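Subject: Re: [workplace-trainers] Splitting the first aid refresher

On Monday a list member wrote:
> We have 18 people due for the refresher in May and can't spare
> them all for a full day. Has anyone tried two half days? Did the
> online part through Botora hold up, or did people just click
> through it?

Yes, and please try it! We switched at the Heltilari warehouse last year and I would never go back. Everyone does the reading in Botora at their own pace, then comes to one of 2 short practical sessions, so the loading dock always has cover. People show up awake, too — the old full day lost half the room after lunch.
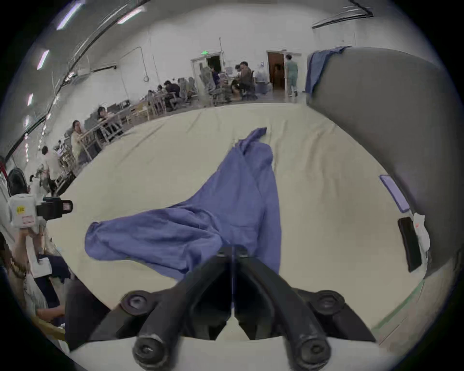

Clicking through was my worry as well. What fixed it for us was starting each practical with a spoken recap, no slides, everyone answers something. Word gets around fast and the second group had read every page.

On cost, Laskowska charged us 2,000 for both sessions with certificates included, and they came out to our site.
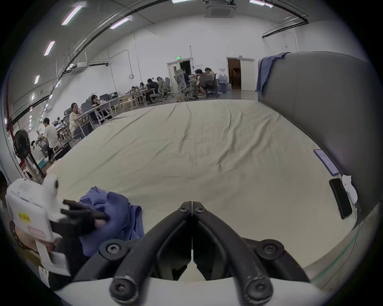 Blue-violet cloth on a pale beige sheet

They were great about the night shift and started at 6 a.m. without a fuss. Ask for the trainer kit list early if your room is small. Ours was, and we ended up moving tables during the break.

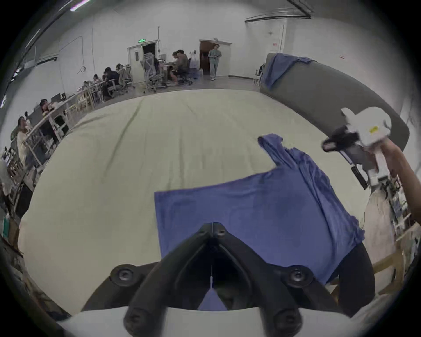
Wrinkled blue garment, one side bunched up

A few things I'd do the same way again, in order:

1. Send the Botora logins two weeks ahead, with the name spelled exactly as it should appear on the certificate.

2. Let people pick their own session, then even out the numbers yourself.
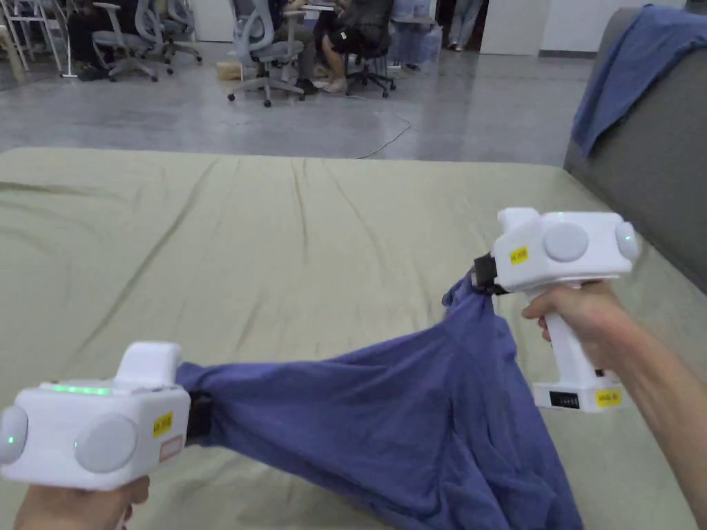

3. Book the make-up slot on the same day as the main ones. The Anum branch waited and had to go well into the summer.

Happy to send our sign-up sheet to anyone who wants it — just reply off list!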